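Drukska Penetrating Densifier for Polished Concrete Floors

Supplied by Bouzid Flooring Supplies, Nikville

We have been selling floor treatments from the same counter for a good many years now, and if there is one product our regular contractors come back for without being nudged, it is the Drukska densifier. It is a clear, water-based liquid that soaks into a ground concrete slab and hardens the top of it, so that the surface takes a polish nicely and puts up with feet, trolleys and the odd dropped spanner. You'll find it suits shops, school corridors, workshops and garages, and we've sent plenty out to people doing their own kitchen floors as well (do ring us first if that's you, we like to hear about them!).
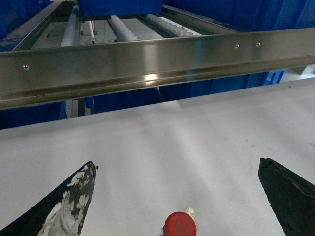 The liquid goes on after the second grinding pass, when the slab is clean and the dust has been properly vacuumed away. Pour it on in a generous puddle, work it about with a soft broom or a microfibre pad, and keep it moving for a good while so that no patch is left to dry before its neighbours. Thirsty spots will tell you they want more. Whatever is still sitting on top at the end should be taken off with a squeegee, and please don't be tempted to leave it, as dried residue is a dreadful nuisance to grind out again.

Essam Cherkaoui, who runs our trade desk, likes to remind people that older slabs drink far more than new ones. He usually suggests ordering one container over what your sums tell you, and we will take back anything unopened.

What comes in the range

Drukska Clear, 5 litre container, for small rooms and repairs
Drukska Clear, 98 litre drum, for larger jobs (delivered on a pallet)
Zikeo Edge Pads, pack of 3, for working the liquid into corners and along skirtings
Zikeo Finishing Pads, 2000 grit, for the last polish
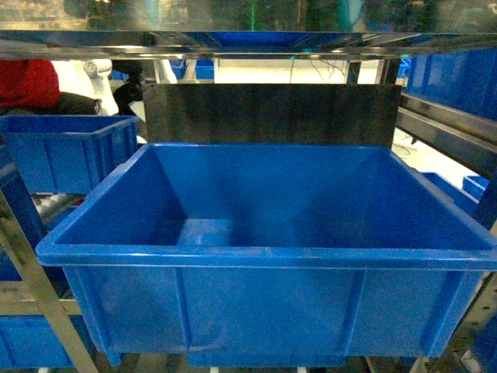 Storage and delivery

Keep the containers upright, out of direct sun and well away from frost. A drum that has frozen can't be rescued by warming it up, I'm afraid, so between November and March we send orders out early in the morning and ask that somebody is there to bring them indoors. Smaller orders can be collected from the Nikville counter, and there's parking at the side if you have a trailer on.

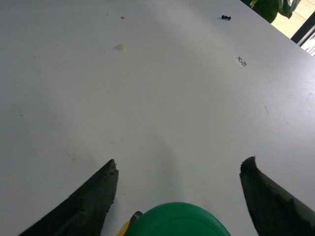
White tabletop with light scuffs and smudges.

Before you order

Do try a patch somewhere out of the way first, particularly if the slab has been sealed or painted in the past, as the liquid can't get through an old coating. Coloured concrete deserves the same care. If you are writing the floor into a specification, ask us for the data sheet and the method statement, and tell us a little about the building so that we can send the right version. Trade accounts are welcome, and samples of Drukska Clear are free to anyone who holds one.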